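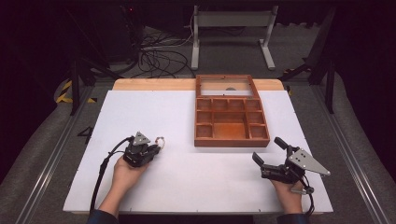 28/07/2018

Day 41 on the tablets. Same dose as last week, taken at 7.10 with breakfast, no antacid within two hours either side. Blood pressure before the dose 138 over 84, left arm, seated, second reading of two. First reading discarded as usual, it always runs high.

Ankles slightly swollen by evening, left worse than right. The leaflet lists this under common effects and the pharmacist at Onville confirmed it when I collected the repeat. She said to put the feet up and to ring the clinic if the swelling goes above the sock line or if one calf becomes sore. Neither so far. Measured both ankles with the sewing tape above the bone: left 24.5 cm, right 24.0 cm. Will measure at the same hour tomorrow, before tea.

Cough: none. That was the trouble with the previous tablet, a dry cough from the second week which kept up until it was stopped. I have written the name of that one inside the front cover of this book and on the card in my wallet, so that it is not prescribed again by a locum who has not read the file.

Sodium. The dietitian's sheet asks for a daily total in milligrams. Yesterday came to 1,278 and today to 1,192, counting the bread at the figure on the bag and the soup as made, with no stock cube. The difference is nearly all cheese. I do not count salt in the cooking water for the potatoes, as I have stopped adding any. I am not confident in the figure for the sausages from the butcher, which carry no label. I used the supermarket value and noted it with a question mark.

Rang the Randik clinic at nine about the blood test. Potassium and kidney function are both within range, and the form has gone back to the specialist's rooms at Jaramillo. The receptionist read the numbers out but would not comment on them, fair enough. Next test in December unless the dose changes. She will post a paper copy. I asked for one last time as well and it never arrived, so I have put a mark on the calendar to chase it up.

Light-headed once, at 10.40, on standing up from the low shelf in the shed. It passed in under a minute. Took a reading as soon as I got indoors: 121 over 76, pulse 68. Drank a glass of water and repeated it ten minutes later, 127 over 79. Entered both. The instruction is to report it if it happens more than twice in a week, and this is the first since I began the present dose.

Cuff. The home monitor is due for checking. I took it to the last appointment and the nurse ran it against hers, three readings each, and mine was four points higher on the top figure and level on the bottom. I have not corrected for this in the book. All figures are as displayed – if anyone wants to subtract four they can do it from the table at the back.

Walk: 60 minutes, out along the creek track to the weir and home by the road. Flat for the most part. No chest tightness, no breathlessness on the one hill, legs heavy for the last stretch. Wore the older boots because of the ankles and they were easier at the laces. Rest of the afternoon sitting down with the feet on the stool.

Grapefruit: had one in the bowl from before the new prescription. The leaflet says to avoid both fruit and juice with this medicine. Gave it to next door. Marmalade I am less sure of. Ordinary orange seems to be allowed, but some jars have grapefruit in them, and the Plisutik jar in the pantry says only "citrus". Have left it shut and will ask at the pharmacy.

Sleep last night was six and a half hours in two parts, up once at 3.15. Before the water tablet was moved from evening to morning it was three times a night, so the change has been worth making. No headache on waking. Mouth dry, possibly the heater.

Tablets remaining in the present box: nine. The repeat is already in the cupboard, unopened, same maker and same strength, expiry checked. Old blister packs put aside to go back to the pharmacy with the leftover cough-causing ones, which should have gone weeks ago.

Evening reading, 8.30, left arm, seated: 132 over 80, pulse 64. Ankles unchanged since tea. Bed at ten.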